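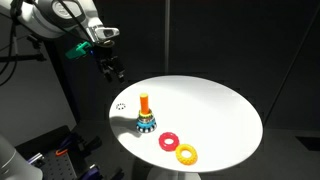

Ring-stacking task on the round table, gripper open to the left of the toy. Two rings still loose on the table.

Brarel Tabletop Kit: Ring Stacking Set

README for release 1.2
Last updated: 24 Apr 2025

Summary

The Brarel Tabletop Kit is a single-arm manipulation package sold by Clondley. It ships with a parallel gripper, a mounting bracket for the wrist, a control box and a set of recorded tasks. This README covers the ring stacking set only. The other sets have their own files in the same download.

The set has 250 recorded episodes of the arm picking up rings from a table and placing them on a toy with a central post. Use it to check a new installation, to train a small policy, or to compare your own recordings with ours.

What is in the download

episodes/ – one folder per episode, with video, joint positions and gripper width
calibration/ – camera and table calibration for the recording site
config/ – arm limits, gripper limits and the default home pose
scripts/ – playback and export tools
CHANGES.txt – changes since 1.0

Episode folders hold raw files. Run scripts/export to get a single packed file per episode. The packed set is smaller but drops the gripper current readings.

Task

Each episode starts with one or more rings off the post and the gripper open. The arm picks a ring, lifts it clear of the table, moves over the post and lowers it. The episode ends when the last ring has been released or when the operator stops the run. Stopped runs are kept and marked "incomplete" in the episode file.

Ring order is not enforced. If you need a fixed order, filter on the ring_order field. Start positions for the loose rings change between episodes, but they always lie flat. There are no episodes with a ring standing on its edge or hanging over the side of the table.

Recording

All episodes were recorded at the Wiltura test room with one arm and one table. Operators drove the arm with the hand controller from the kit. Speed was capped at the default setting. Video and joint data share one clock, and the timestamps in both are in milliseconds.

Splits

Train: 210 episodes
Test: 40 episodes

The splits are listed in config/splits.txt. Please leave the test episodes out of training if you plan to report results.

Price and license

The full kit is $3480. Buyers of the older Hlongwane kit pay $3000 and can keep their control box – it needs a firmware update first. The recordings are free to kit owners for research and internal use. Ask before you redistribute them.

Known issues

- Bright areas of the tabletop can lose detail in the video. Exposure was fixed for the whole set.
- Gripper width reads slightly high when the fingers are fully open. Fix planned for August.
- Playback on the real arm will not match if your table height differs from ours. Edit table_z in config/site.txt before the first run.
- The export script stops if the output folder does not exist.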